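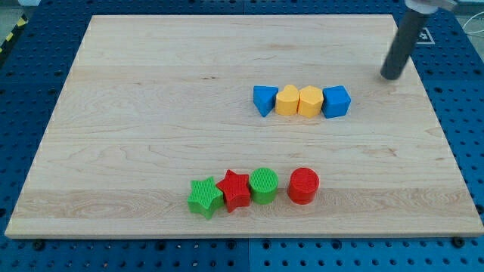

15. Februar 2020

Was für ein Tag! Ich sitze noch in der Küche, der Tee ist längst kalt, und ich muss das aufschreiben, bevor ich die Hälfte vergesse. Wir haben den Fehler. Also, ziemlich sicher haben wir ihn.

Angefangen hat es kurz nach neun mit einem Knall, eher einem Klack, dann war Ruhe. Schutzstopp, rote Meldung auf dem Bildschirm, der Arm stand still. Der Stab war beim Verschieben zu tief gefahren und hatte auf das Holz gedrückt, genau wie gestern und vorgestern. Poonam hatte die Hand schon am Not-Halt, brauchte ihn aber gar nicht, die Kraftüberwachung war schneller. Ich fand das großartig! Da schreibt man wochenlang Grenzwerte in eine Tabelle, und dann greifen sie einfach.

Benito tippte sofort auf den Regler. Ich auch, zugegeben. Wir haben den Vormittag lang Kurven angestarrt, und die Kurven waren wunderschön glatt, da war nichts. Der Arm fuhr brav dahin, wo man ihn hinschickte. Nur schickte man ihn eben 4 Millimeter zu tief, und zwar bloß hinten rechts. Links und vorne konnte er die Sterne und Zylinder herumschieben, so lange er wollte.

Nach dem Essen (Linsen, schon wieder) kam Mebrat mit der Fühlerlehre und hat das Brett abgetastet. Und siehe da: Die hintere rechte Ecke liegt höher als der Rest! Das Programm hält die Platte aber für vollkommen eben, weil wir im Mai die Höhe an einem einzigen Punkt vorne links eingemessen haben. Ein Punkt! Für das ganze Brett! Das war übrigens ich, steht mit meinem Kürzel im Protokoll von Lozano. Mebrat hat nur gegrinst und den Finger draufgelegt.

Ich bin dann die Aufzeichnungen durchgegangen: 381 Läufe seit der letzten Kalibrierung, davon 30 mit Schutzstopp, alle beim Anfahren dieser Ecke. Warum das vorher keinem aufgefallen ist? Wir haben immer brav quittiert und weitergemacht. Das ärgert mich am meisten, und Purificación wird es morgen in der Besprechung auch ansprechen, zu Recht. Ab sofort wird nach dem zweiten Stopp am selben Ort nicht mehr quittiert, erst wird nachgesehen. Poonam hat es gleich in die Betriebsanweisung geschrieben.

Morgen messen wir ein richtiges Raster ein und rechnen die Schräglage heraus. Ich freue mich wie verrückt darauf! Bis dahin fährt der Arm hinten rechts mit mehr Abstand und gedrosselt auf 70 Prozent, Benito hat es vor Feierabend noch eingestellt. Den Stab müssen wir auch noch auf Spiel prüfen, nach so vielen Stößen. Iñaki anrufen, ob er eine Ersatzhalterung im Schrank hat. Und den Kalibrierbericht an Lozano nicht vergessen.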